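How to Prepare the Shared Kitchen After a Group Meal

These instructions apply to all groups using the dining room and kitchen at Tomholm. The group leader named on the booking form is responsible for seeing that each step is completed before the keys are returned.

Before the meal ends, assign two people to washing and two to drying. Scrape all plates into the food waste bin. Fill the left sink with hot water and detergent, and keep the right sink for rinsing.

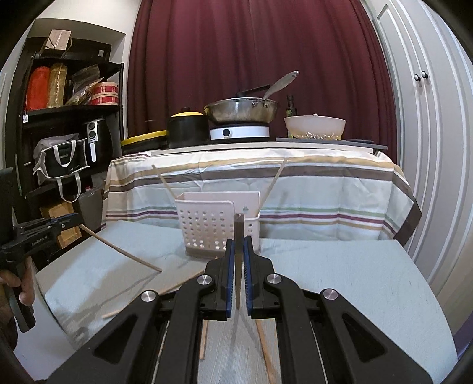 Page last changed: March — A. Pirihi, House Services

Step 1. Wash glasses first, then plates, then pans. Change the water when it becomes cloudy. Greasy pans should be wiped with a paper towel before they go into the sink.

Step 2. Load the Prendergast dishwasher only if your group is larger than 26. Run the short program and leave the door open for roughly 6 minutes at the end of the cycle.

Step 3. Sort the small utensils. 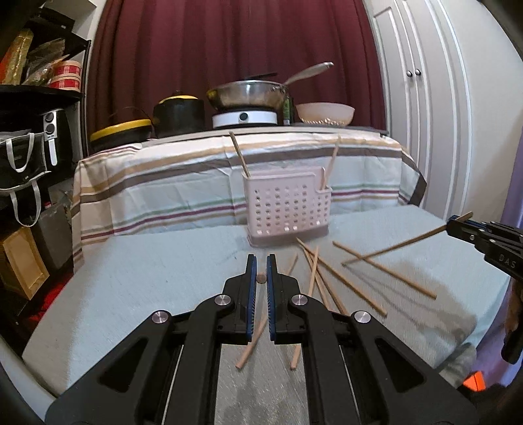 Wooden items must be washed by hand and must never be left to soak. Use warm water, a soft sponge and a small amount of detergent, and rinse well. Chopsticks may be spread out loosely on a cloth, as they are on the gray-blue one shown, while you check each for splinters and cracks. Discard any that are damaged, and stand the rest upright in a holder with open sides until fully dry. Do not return damp utensils to a closed drawer.

Step 4. Wipe the counters and the stove top. The stove is switched off at the wall, using the red switch beside the pantry door.

Step 5. Sweep and mop the floor. Mop heads go in the Ernamberg bucket, not in the laundry.

Breakages should be written in the kitchen book. Replacement plates are ordered through Nurnier, and the cost is added to the final invoice. Questions may be directed to Anahera Pirihi at the front office.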